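A Steady Hand on Tuesdays

At Birnska College, a student club is teaching a robot arm the manners of the laboratory

By Marina Tzavaras

The Birnska Laboratory Automation Club meets on Tuesday at four, when the chemistry timetable has finished and the corridor is quiet. It has 14 members, most of them in their second year, and a single ambition for the spring: a place in the final of the Dimitriou Cup, in which student teams program an arm to carry out ordinary bench work without human help. 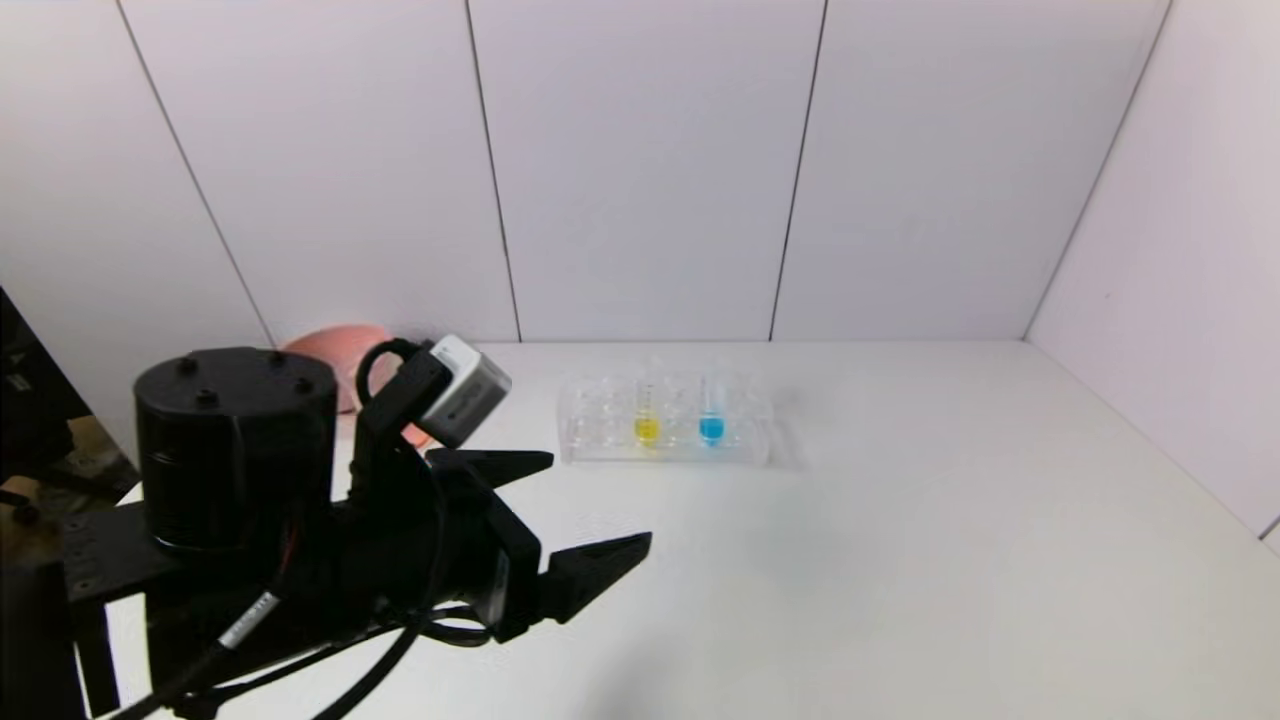 The club was founded by Stelios Kourkoulas, a lecturer in applied chemistry, after he had watched a class spend an entire afternoon moving samples from one rack to another. He asked the college for a budget and received it on the condition that students from every department could join. Early sessions are kept simple. Coloured liquids, a yellow and a blue in the clear rack, stand in for samples, and the white walls around the table give the students a plain background to work against.

Ha-neul Chae, who leads the programming group, keeps the club's log. It now records 3,568 attempts, of which 219 were made in a single week before the regional round. "A tube is narrow, and the rack is transparent," she says. "People find that easy. A program has to be taught to find it easy."

Responsibility for the grip lies with Keir Strachan, a mechanical engineering student who came to the club from the rowing team. He has tested six patterns of finger pad, and argues that the surface matters more than the force applied. 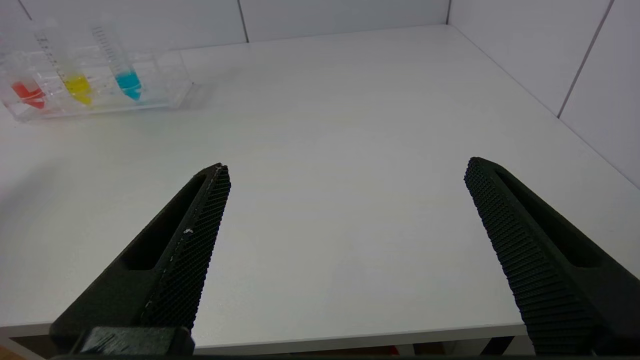 His view is not shared by everyone. Markos Sotiropoulos, the club's captain, would prefer to slow the approach and leave the hardware alone, and the two positions are debated at most meetings. Mr Kourkoulas declines to settle the question. Under the rules of the Cup, teams must submit a written account of their design decisions, and he considers the disagreement to be useful material.

The final will be held at Fluralholm in October. Applications to join the club are accepted at the start of each term, and no previous experience of programming is required.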